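2 min read

Wanted: skeptical people to run grippers at Brundcombe, Misville

In January a gripper finger on our Plilard line closed when it had been told to stay open. The operator got a pinched thumb. The log said everything was normal, and so did the vendor's report. We don't believe either one.

We are looking for 5 paid participants to work hand-held grippers at a table and try to get the fault to come back. Sessions run two hours, Thursday evenings, two people to a table.
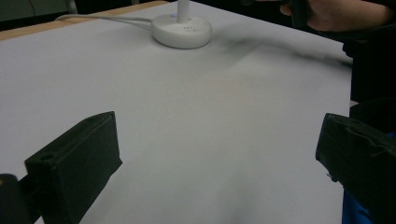 The Mustonen update is supposed to have fixed this. Maybe it did. It passed 2,110 cycles on the bench, but the bench has no thumbs and never gets bored – people do, and we suspect the fault shows up when someone changes their grip halfway through a close.

You don't need a technical background. You do need steady hands, patience for dull work, and the nerve to write "it moved on its own" on a form when an engineer is telling you it didn't. Anyone may stop a session at any time and still get paid for it.

Pay is $30 an hour. Please don't apply if you helped build the thing.

Ask for the gripper study at the Brundcombe front desk.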